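Path Following on Shared Paths: Project Gallery
Wornstead Field Robotics Group

The Wornstead Field Robotics Group studies how small ground vehicles can follow a shared path without lane markings or a prior map. The method, developed with Koyama and known as Ralano, estimates the drivable surface from a single wide-angle view and proposes a heading for the next two seconds of travel. This page presents material from the July evaluation.

Method

Ralano compares the texture of the ground directly ahead with the ground on either side. The boundary between the two is updated as the vehicle moves. Upright obstacles are handled by a separate module, Clatex, which reports the free width to the left and right of each one. The two outputs are combined before a heading is issued.

Evaluation

The evaluation set contains 1,143 views, each labeled by two reviewers working independently. Where the reviewers disagreed on the edge of the path, both boundaries were kept and the method was scored against the nearer one. Loose soil at the margin was the most frequent source of disagreement. Strong sunlight was the second, and views affected by it are reported separately in the results.

Gallery 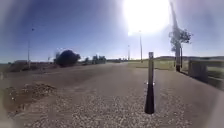

Gravel-textured path with a bollard ahead and to the right, and loose soil and rubble at the left edge. The sun is in view.

Further Information

Labeling guidelines and the full results table are available from the group on request. Requests should state the intended use and the name of the requesting institution.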